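Episode 116 of the Flistbridge set was a folding task. The rule sheet from Durura allowed one hand-held gripper per hand, no bare fingers on the cloth, and a full release before each new grasp. The trainer read it twice and went to the bed. 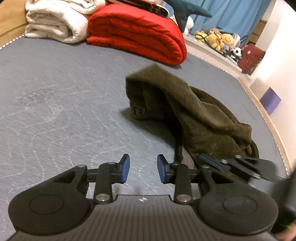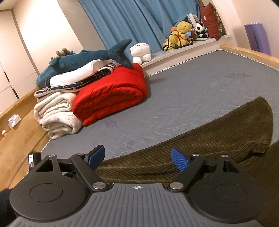

Olive-brown cloth, blue finger pads.

Does the trainer have to fold it the same way every time?

The order of grasps stays fixed, and the starting position of the cloth changes.

The trainer logged the episode and opened the next one – 935 remained. At 358 the policy would be trained for the first time. Until then there was only the cloth.

Comments (2)

tristitz_reader: Is there a second part?

foldline: The release rule is accurate. I did 2000 of these.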